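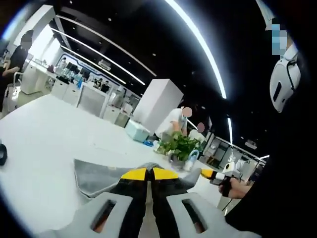 Slide 1: gray cloth on a white table

Okay, hi everybody, can you hear me in the back? (Wait for nods. Move the mic down if it squeals like it did at Allari.)

So I've been planning receptions for a while now, mostly tented ones, and today I want to talk about the part of the evening your couples never put on the inspiration board, the hour between the ceremony and dinner. I love this hour! It's also where I've made most of my worst mistakes, so you get to hear those.

SLIDE 2, the lawn at Morrison

Tell the lemonade story. Short version if we started late: 400 guests, one drinks station, and I'd put it right at the bottom of the steps because it looked so pretty there. Everyone came out of the ceremony, got to the last step, saw lemonade and stopped. The grandparents were stuck up top in full sun. I ended up carrying trays up the side path in heels.

What I do now: first drink goes a good long walk from the exit, and there's a second station farther off, on the other side of the lawn. People drift. Let them drift!

(Ask: who here has had a bottleneck like this? Take a couple of hands, no more, or we'll be here till lunch.)

SLIDE 3, timeline

Doors at 4, dinner at 6 on this one. Two hours was too long. The couple wanted every family grouping under the oak and I said yes to all of it, which, don't. By 5:15 the passed food was gone and I could see people eyeing the favors.

Get the family list ahead of time and cut it with the couple while everybody's still calm. I ask them which pictures they'd really hang on a wall. It's usually a much shorter list.

SLIDE 4, seating

You need more chairs out there than you think. My rule used to be a few benches for the older folks and that's it. Then we did Cluluneo in December, indoors, marble floor, and half the bridesmaids were sitting on the staircase with their shoes off. Now I ask for seats for around a third of the guest list, in little clumps, some of them near the music and some well away from it.

SLIDE 5, money

Somebody always asks, so: the extra lounge pieces at Indton added $1,000 to the rental bill. We took it out of the flowers on the bar, and the couple were fine with it once I showed them the floor plan. Bring the floor plan. Bring a printed one, phones are hopeless outdoors.

SLIDE 6, rain

Skip if short on time. Otherwise: make the rain call in the morning, tell the caterer first and the band second, and don't reopen it at noon when the sun peeks out.

Questions. Handouts are on the chair by the door, please take one on your way out.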